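How to set up the Garside two-arm bench for a dish rack task

Written by Catinca Furtună, October 2025

The Garside is a two-arm tabletop kit sold by Lestau. It comes with two small arms, one beam that joins them, two grippers, a wrist camera and a license for the Plemham control software. I have worked with it for one month at our lab in Grasley, and the dish rack task is the one that most visitors ask to repeat. The manual covers it in half a page, so I put my own steps here.

The task itself is simple to say. The left arm takes a cup, bowl or plate from a wire rack, or puts one into it. The right arm helps with plates. To make it work every day, and not only once in a demo, the bench must be prepared with care.

What you need

The Garside kit with both arms mounted
A flat top, 1000 mm wide and 800 mm deep
A wire dish rack with thin bars and upright prongs
Cups and bowls of different colors, and one plate
A folded towel or cloth
Cable ties, the soft kind if you can find them

Step 1. Fix the beam

Put the beam along the front edge and tighten the outer bolts first, then the inner ones. Both arm bases must stand on the beam with no gap under them. If you can move a base with your hand, the calibration will be lost after one morning. I learned this the slow way.

Step 2. Guide the cables

Each arm has one long cable that goes from the top of the gripper back to the base. Leave a wide loop at the gripper. Many people pull it tight because it looks cleaner, but then the wrist cannot turn fully and the software stops with error 58. Tie the cable along the forearm and again below the elbow. After that, move the arm by hand to its farthest point and look if anything pulls.

Step 3. Place the rack

The rack goes on the left half of the top, within the reach of the left arm. I turn mine a little, so the prongs are not parallel with the front beam. With a parallel rack the fingers come down on the wires too often. Leave free space in the middle of the top for the arms to pass.

Wide objects, such as the plate and the cloth, go on the right half. If you want a tray for small things, put it in the back corner on the left side and check that the forearm passes over it.

Step 4. Teach the home positions

Open Plemham and choose "New bench". The default port is 2537 and I see no reason to change it. Move the left arm until the gripper is above the rack with the fingers pointing down, and press Save. For the right arm, choose a point beside the plate with the fingers open. Save this one under a different name – the software will overwrite the first without asking you.

Step 5. Check the wrist view

Before the first run, look at the wrist camera picture in the side window. Both fingers should be in view, one at each side at the bottom, and the object you want should lie between them. If one finger is missing, the camera has turned in its holder. Loosen the small screw, correct it, and teach the home position again.

Bowls upside down are a good test. The foot ring is easy to see from above, but a glossy glaze gives strong reflections. When the grip point jumps from one side to the other, lower the lamp before you touch any setting in the software.

Step 6. Run slowly

Set the speed to the lowest value and run one object only. Then add the others. A full rack is much harder than a rack with two cups, and I advise to go there in small steps.

Is it worth the price?

For a teaching lab, I think yes. The arms are strong enough for normal dishes and the spare fingers are easy to change. The weak points are the manual and the cable holders, which open by themselves after some days. Lestau sent me better ones when I wrote to them, but they should be in the box. The support answers in two days, sometimes three.

The bench with the rack on the left and the plate on the right, and the view from the wrist:
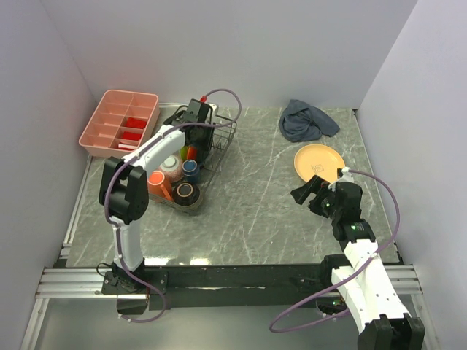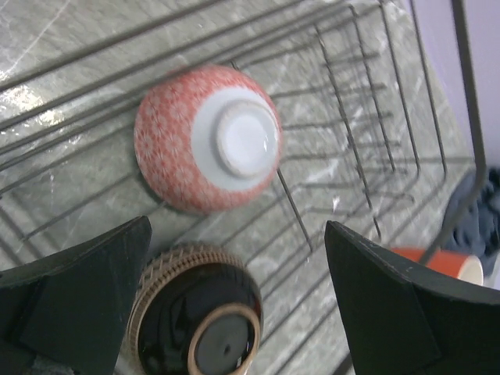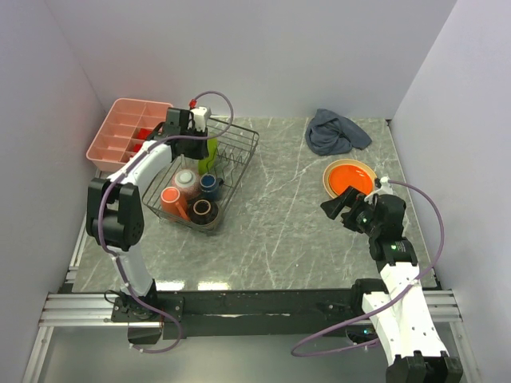
Photos: Catinca Furtună

When you finish for the day, bring both arms to the rest position before you switch off the power. The joints have no brakes, and an arm that is left above the rack will drop on the dishes. Then save the bench file with a new name. If you later move the rack, even by the width of one finger, open this file and repeat step 4 for the left arm. The right arm can stay as it is.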